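Huslow Community Help
Home > Repairs and Electronics > Small Parts

Sorting a drawer of loose push-pull solenoids, how do I tell what voltage they are?

Asked in November
Viewed 1265 times
Tags: solenoids, salvage, storage, 12 volt

I inherited a parts drawer from a repair shop that closed, and one section is all small push-pull solenoids. They have metal frames, most have a blue coil with clear tape over it, and the leads end in little white plugs. None of them has a label I can read. I think some came out of Pramard vending machines and the rest are just spares somebody bought.

I want to use one as a latch on a cabinet door in my workshop. The door is light and the latch pin only has to move a short distance. I have a 12 volt supply that will give 2 amps and an old 5 volt phone charger.

My questions are:

How do I find out what voltage a coil is meant for when there is no marking?
Does it matter which wire goes to plus?
Some of the plungers have a spring and some slide right out in my hand. Are the loose ones broken?
What is a sensible way to store these? Right now the wires are in one big knot and I have already pulled a plug off one.

I have a multimeter and can solder, but not well.

2 answers

Answer 1 (accepted)

You can't read the voltage straight off an unmarked coil, but you can narrow it down with the meter. Set it to ohms and measure across the two wires with nothing else connected. Write the number down for each one. Then work out the current and the power for each voltage you might use. Current is volts divided by ohms. Power is volts times current.

Say you measure 100 ohms. On 12 volts that is 0.12 amps and 1.44 watts, which a small coil will usually put up with. On 5 volts it is a quarter of a watt and it may not move the plunger at all. If you measure something like 5 ohms, 12 volts would put nearly 29 watts into it if your supply could keep up, and you would smell it very soon. Leave those off the 12 volt supply.

If the meter shows an open circuit, check the plug and the crimps before you throw the part out. The wires on these are thin and they break where they go into the plug. If it still reads open at the coil end of the wires, the winding is gone.

After that, start low. Try 5 volts for one second and see if the plunger pulls. If it does nothing, go up to 12 for one second. Hold the frame with your fingers and stop if it gets warm fast. A lot of small solenoids are only made to be on for short bursts. For a cabinet latch that's fine as long as you wire it so power is only on while you press the button.

Polarity doesn't matter for a plain coil with two wires. If there is a diode across the leads then it does matter, so look for one. If you drive it from a transistor or a small board, put a diode across the coil yourself, stripe toward plus. Without it the spike when you switch off can kill the transistor.

A plunger that slides out isn't broken. Many are sold without a return spring, and the spring goes on the mechanism. On others the spring sits on the plunger and is held by a clip or a washer, and if that gets lost the spring goes with it. Check the bottom of the drawer. Don't swap plungers between bodies even if they look the same. I did that with a batch and two of them stuck halfway in.

For the latch, use one that has its spring. Mount it so the spring holds the door shut and the coil pulls the pin back to open it. Keep a way to open the door by hand for when the power is out. 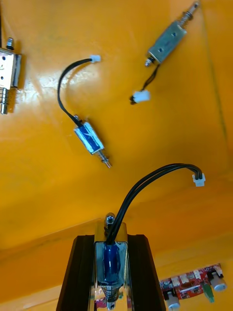
Silver frames and blue coils. The upright one has its spring at the lower end, and its black wires run to a white plug.

For storage I use the Hendricks boxes with the removable dividers, one solenoid to a slot. Coil the wires around two fingers and put a twist tie on them. Don't wrap them around the body, it bends the lead right where it comes out of the coil. I put a strip of masking tape on each one with the ohms and the voltage that worked. Out of the 98 I went through, the tape has saved me from measuring any of them twice.

Answer 2

Just buy a new one with the voltage printed on it. They don't cost much. Zirnetti has them and they list the stroke too, so you know how far the pin moves. Old ones from vending machines get full of sugar and dust.

For the knot, pull the plugs through one at a time and don't yank.

Comments on Answer 1

Measured them all last night. The ones with springs are mostly close to 40 ohms, so 0.3 amps on 12 volts if I did that right. Tried one for a second and it snapped in hard. Will use that for the door.

That's right, 3.6 watts. Keep it to short presses.

Does oil help if the plunger feels rough?

No, it picks up dirt. Wipe the plunger with a dry cloth and look for a burr on the edge.

Was this page helpful? Yes / No
Related: Replacing a crimp on a two-pin plug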